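3.2 Workspace and placement grid

The arm was assembled in a shared workshop in Tallovia over 19 evenings, using printed links, hobby-grade servos and a bench that remained in use by other members during the day. The bench could not be drilled or permanently marked. Calibration targets glued to the surface were therefore ruled out, and we adopted a grid of blue painter's tape, laid by hand with a steel rule and renewed where it wore through. The grid serves two purposes. It gives the operator a shared vocabulary for start and goal positions, and it gives the wrist camera a set of high-contrast edges close to the fingertips, where the depth estimate from the overhead camera is poorest.

Tape was not treated as a metric reference. Early trials by Šimkus assumed straight, orthogonal lines and fitted a homography to four crossings. The fit was unstable whenever one of the four lay near a patched section, and the error passed directly into the grasp pose. In the version reported in this paper, each vertical and horizontal strip is fitted separately as a line with a free angle, and crossings are computed from the fitted lines instead of being detected as corners. A strip made of several pieces is accepted as one line if the offset between the pieces is smaller than the tape width. Figure 4 gives a wrist view of the grid with both fingers over the surface.
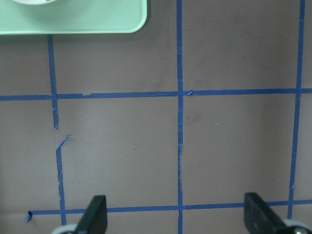 Figure 4. Wrist camera view of the taped work surface and the two gripper fingers. The leftmost vertical line is patched and interrupted; the tray is at upper left.

The line fit runs once per approach, at a fixed hover height of 200 mm, and its result is held until the fingers close. We tested continuous refitting during descent and abandoned it. As the fingers approach the surface they hide a growing share of the nearest horizontal strip, and the remaining visible length is too short to constrain the angle. A static mask over the fingers removed false edges along their outline but did not recover the hidden tape.

Three kinds of tape damage affected the fit: folded tabs at crossings, lifted or curled ends, and gaps. Folded tabs had little effect, as the outlier rejection step discards short edges that disagree with the dominant direction. Curled ends were more troublesome. They cast small shadows under the bench lamp, and on two occasions a finger caught a loose end and pulled the strip out of place - after this, Verschueren added a check of the end pieces to the session routine. Gaps were harmless provided that enough tape remained on both sides.

Objects are presented in a plastic tray placed against the grid. The tray is not fastened. Its rim is found separately by color segmentation, and its pose is expressed relative to the nearest fitted lines. Of 600 recorded approaches, 400 were used to tune the rejection threshold and the other 200 were held out for the evaluation in Section 4.

3.3 Fingers

The fingers are flat paddles in black, chosen by Gough after an earlier pair in a lighter material proved difficult to separate from the bench in the wrist view. The paddle shape tolerates lateral error well but performs poorly on thin items lying flat, and such items were excluded from the test set.

Last updated: 5/18/25

This site uses cookies to remember your reading preferences. Accept | Manage settings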